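Clanis Packing Bench: Set-Up Guide
Section 11. Laying out blanks and bins

Applies to all Clanis benches with the slatted aluminum top.

1. Wipe the slats and clear out paper dust and offcuts.

2. Place one flat box blank on the bench, behind the bin row. Do not fold it yet.

3. Open the flaps fully and press along each crease with the palm.

4. Check the punched holes and slots. Push out any waste still held in the board.

CAUTION: Cut board edges are sharp. Wear gloves when handling more than 2 blanks at a time.

5. Line up the blue bins along the near side of the bench. Leave 40 mm between the bin rims and the bench edge.

6. Fill the bins from the left. Keep parts below the rim.

NOTE: Gallardo blanks are supplied in bundles of 158. Store bundles flat. Blanks stored on end may bow and will not lie level across the slats.

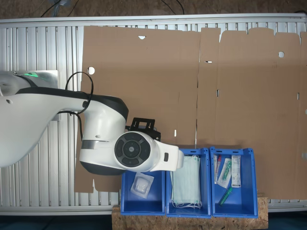 Fig. 11-2. Blank lying flat behind the three bins.

7. If a blank lifts at the crease, turn it over and press again. Discard blanks with torn slots.

8. At the end of the shift, return unused blanks to the Zindlow rack.

For replacement bins, see Section 2.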